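Musyoka Kimaro has steered the same gripper through 529 demonstrations since June, and says he now reaches for his tea in straight lines. At Skukmont he teaches by remote control, first in simulation, with a pair of handsets and a good deal of muttering.

"It copies everything," he says. "If I dither over a block, it learns to dither. Beautifully, too."

His colleague Colton Bergeron prefers to take a real arm by the wrist and walk it through the job. "You feel where it wants to go," he says. Kimaro calls this ballroom dancing.

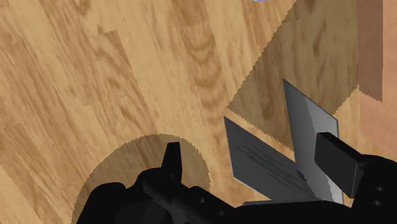
The gripper over the simulated wooden surface, shadows and all.

Does he ever throw a bad run away? "I binned 28 last month. Colton says those were my best."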